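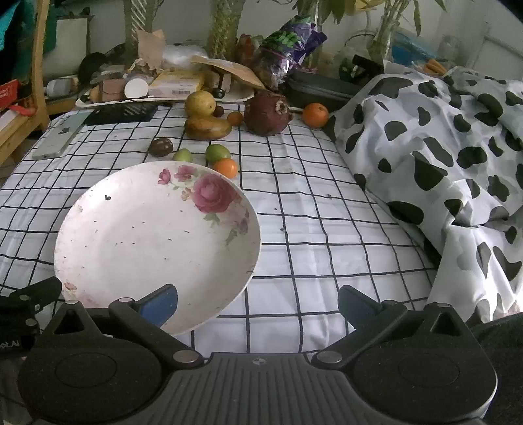
Workshop notebook / Table and props

Thursday, after lunch

Fruit and plate day, and I am writing it up while the kettle goes because last time I left it until the end of the week and had to ring round to find out which cloth we had used. It was the white one with the black grid, for the record, the same as the last two sessions. The spotted fabric went down over to the right where the grid cloth gives out, and I still can't decide whether I like the two side by side. They do argue a bit. On the other hand it makes a very clear border, and when I shout "keep it off the spots" everybody knows what I mean.

The big flowered plate is back in use and I am very pleased to see it. It is the round shallow white one with the pink rose on it (the large rose, with the two smaller ones up to the side, and the little peachy one that I always forget about until I have it in front of me). It came in a mixed box from the Hirkodlow sale in February along with a gravy boat and far too many egg cups, and I think it was the best thing in there. The pattern sits up in one corner and leaves the rest plain, so you can put food on it and still see the rose, if you are careful and start from the opposite side.

It wants a wipe before anyone does anything else with it. There are dark specks all over the inside, one bigger black fleck up near the rim on the left, and a reddish-brown mark at the lower left that I would like somebody to have a proper go at with bicarb. If the mark doesn't shift then it may be in the glaze, in which case we live with it and turn that side to the wall. Please no scouring pads on the printed part! We lost most of a blue border that way last year and I am still sore about it.

Fruit next. I put it all out beyond the plate and didn't fuss over the arrangement too much, since the whole point was to have it looking like a kitchen table that people had been unpacking on. The little ones ended up close against the far rim: the glossy dark brown one, the small pale green one tucked half behind the plate, the bigger green oval, and the small bright orange citrus right up against the edge. Then the larger things further back. The long yellow-brown one that I keep calling the mango sits in front of the speckled yellow one, and off to the right of those there is the tiny dark red one, a little brownish-orange one, the big maroon one with the rough pale end, and last of all the orange, out on its own near the spotted fabric.

I want to say something about colours, while I remember. Having the small citrus and the round orange both out at once was useful, with the one by the plate and the other right over at the far side, so that you get the same sort of colour twice and have to look at size to tell them apart. Next time I would like the same trick with the greens. We have the two already, the pale small one and the oval, but they are sitting too near each other to be much of a test of anybody's eyes. Spread them out. Try one over by the tray.

The maroon one is awkward. It is a handsome thing but with that rough end facing out it draws the eye more than anything else on the table, rose included. I turned it round twice and then turned it back. Leave it for now and see what the others think.

Tray. I know, I know. The long white tray at the back was meant to be cleared on Tuesday and it was not cleared on Tuesday, and it is still carrying a whole row of bits and pieces, packed in like books on a shelf. The dusty pink thing with the flap is near the left end, then the round white disc standing on its edge, then the yellow and white box with the barcode, and so on along. I rather like it as a background, to be fair, it is what the back of my own kitchen table looks like most of the week. But if it is going to be a background then we ought to choose what goes in it and write it down, and if it is a dumping ground then it should go on the Uveck shelving with everything else that is waiting for a home. Can we settle this before the next session, please, and whoever does it, put a label on the end of the tray.

The flat black piece with the slanted slots is in front of the tray again, too. It travels about. I have put it in the drawer more times than I can count and it is always back on the table by the next time I look. It can stay if it is going on the list, so I have put it on the list. Same goes for the phone, the pale greeny-silver one lying face down beside it. If it is counted as a prop then it needs to go in the prop box at the end, and if it is somebody's own then for goodness' sake take it home with you.

Crumbs. There are a few dark ones on the grid cloth to the right of the plate, and one further over towards the spots. A crumb brush lives on the hook by the sink, and the cloth wants a good shake out of the back door before it is folded. Fold it along the grid lines, please, it comes out so much flatter.

Washing notes for the grid cloth, copied over from the old book as the page is coming loose:
Cool wash, 400 spin, no higher or the creases set.
Hang it over the long rail and not the radiator.
Iron on the back while it is still a touch damp. Takes up to 10 minutes if you don't stop to chat.

Storage. The plate goes flat in the Savchuk crate with a tea towel above and below, and nothing on top of it apart from the side plates. I have cleared a space. The crate labels are still the old ones, so ignore the writing on the lid and go by the number, which is 875. Number 800 looks exactly the same from the front and it is full of jam jars.

To get before next time, from Purkska if they have it in:
more tea towels, plain
a second small citrus
felt circles for between the plates
a new crumb brush, the bristles on ours are all going one way

One more thing that I meant to put higher up. The table was pulled a little further from the wall than usual and I much preferred it, you can get right round the back without catching your hip on the corner. I have left a strip of tape on the floor for the front legs. If the tape is in the way of the sweeping, lift it and chalk the spot.

Kettle has boiled and gone off again while I was writing this. The plate is still to be wiped, and I'll have a go at the red mark myself if I get back before four.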